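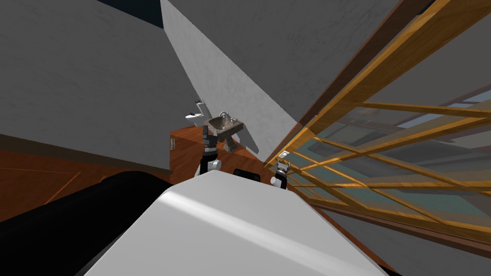 Rendered view from the robot: two open grippers near a small wall-mounted sink.

Zumness Support Replies

Short replies that companies post under customer complaints, collected for the work on tone at Baltero. Each reply was read by two people and got one label: apology, handoff or refusal.

Files
replies.csv - the text and the label
companies.csv - 21 companies, with sector and country
splits/ - 3 files, please use them as they are

Known problems
The sector "car makers" has only 2 companies, so results for it are weak. Replies shorter than 6 words were removed. User names are replaced by a tag - if you find one that we missed, please open an issue.

Maintained by Sydorenko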